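Chain Wear and Lubrication on Commuter Motorcycles

Project report, Vehicle Maintenance module
Veerle Peeters
Netaswood Technical College

1. Background

Most of the small motorcycles parked outside our college are ridden every day and cleaned rarely. A neglected chain stretches, jerks under throttle and wears out the sprockets with it. I wanted to know whether the kind of lubricant matters much to a rider who only does the basics, or whether any product will do if it goes on at regular intervals.

The question came from my own bike. I replaced the chain last year and was told at the shop that I had used the wrong oil. Another shop told me the opposite.

2. Bikes and products

I used 3 bikes, all 125 cc singles with standard non-sealed chains. The owners are students who commute between Netaswood and Tasgate, mostly on the river road, which is gritty after rain. Each bike got a new chain and new sprockets from Van Acker, the parts shop near the station, so that all of them started from the same condition.

Bike A was given Arow chain wax from a spray can. Bike B was given ordinary gear oil, put on with a brush. Bike C was given a dry lubricant with PTFE. Owners were asked not to change product during the test and not to pressure-wash the chain.

3. Method

Each chain was cleaned with kerosene, wiped down and lubricated every 500 km. Measurements were taken before cleaning at the start and again at the end of 2,000 km. I measured a fixed run of links with a caliper, with the chain pulled tight by a hanging weight. Every run was measured 3 times and the middle reading was kept.
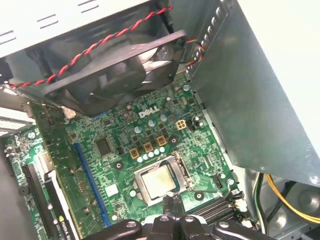
Slack was checked separately on the center stand at the tightest point of the chain, and adjusted to the handbook figure when needed. I wrote down each adjustment with the odometer reading. The owners also kept a short log of rain, road salt and any noise they noticed.

All readings were typed into one spreadsheet. The first version had the bikes in different units, as one owner's odometer reads in miles. This was corrected before any comparison was made.

4. Results

The chain on Bike B had stretched the least. Bike A came next and Bike C last. The gap between A and B was small and could be within the error of my caliper readings. The gap between B and C was clear in every reading.

Bike B was also the dirtiest. Oil was thrown onto the rear rim and the number plate, and the owner complained about it in his log more than once. Bike A stayed fairly clean, but the wax built up around the front sprocket and had to be scraped off. Bike C looked the best at every check and was the only one to squeak, always the morning after rain.
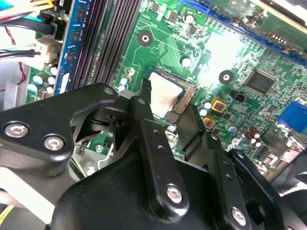
Page last modified: September, 4:10 PM

5. Discussion

Gear oil did well, but only with regular cleaning. A rider who skips the cleaning would probably get a different result, as wet oil holds grit. The dry product seems better suited to summer riding, and the log for Bike C shows a lot of wet mornings.

The test has weak points. The owners do not weigh the same and do not ride the same way. Bike C had the steepest route home. It would have been better to rotate the products between bikes, but that needs more chains than the budget allowed.

6. Further work

I would like to repeat the test with sealed chains over a longer distance. An automatic oiler should be included too, if one can be borrowed. The spreadsheet and the owners' logs are kept with the printed copy of this report in the workshop office.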